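Chapter 12
Body Roll in Front Crawl

12.1 Scope of the chapter

Front crawl is swum with the trunk turning from side to side about its long axis. This movement is called body roll. The chapter defines the term, sets out how roll is measured and considers its relation to breathing. 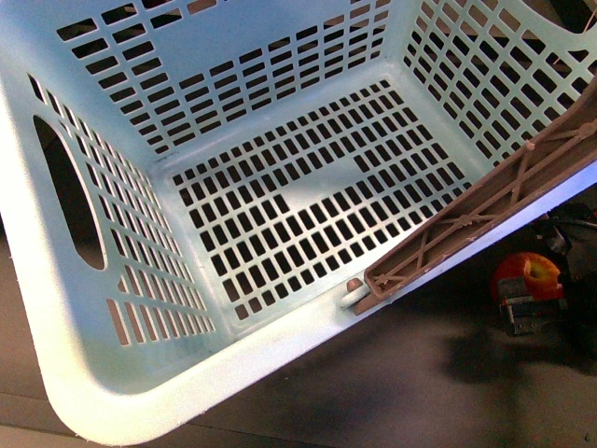
Shoulder roll and hip roll are treated separately. The shoulders usually turn further than the hips, and a single figure for the whole trunk hides the difference.

12.2 The axis of rotation

The long axis runs from the crown of the head through the pelvis.
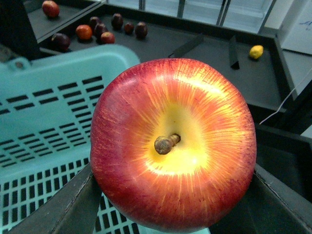

Roll angle is measured from the horizontal, with the swimmer lying flat taken as zero. The observer is assumed to look along the axis from the head end. The apple gives the same point of view: the stem stands for the axis, and the streaks fanning out from it are possible positions of the shoulder line. Roll to either side is recorded as positive.

12.3 Test procedure

The Edthorpe protocol uses a 25 metre pool. Each swimmer completes 12 lengths, 300 metres in all, at an even pace. The first length is discarded.
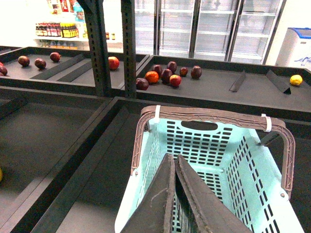 Figure 12.3 Slotted basket with brown carrying handle.

Breathing and non-breathing strokes are entered in separate columns. Values from the two must not be pooled before the mean is taken.

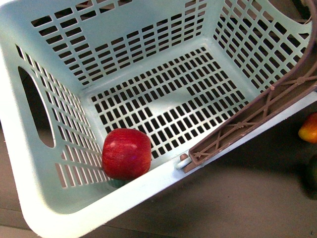 Figure 12.4 Basket interior, showing back wall and side walls.

Section 12.4 deals with errors of measurement.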